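Subject: Re: [Gesthorpe toy swap] soft toys, how are we sorting them?

> Do we still want small soft toys for February? I have two bags
> from the Kesmont sale and the hall cupboard is nearly full.

Hello all, and yes please, do bring both bags, they always go so quickly! I've been through 15 of mine this evening with a cup of tea at my elbow, checking seams and eyes, and only two need a stitch. Anything smaller than a hand can go in the 5p tub as before. 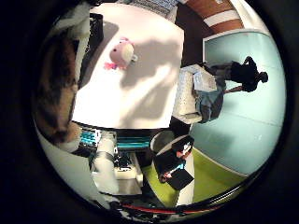
The fluffy ones are best brushed with an old toothbrush, and do keep them out of the tumble dryer, as I learnt with a very sorry lamb. See you at two, and I'll bring the labels.

Warmest wishes from Darton Lane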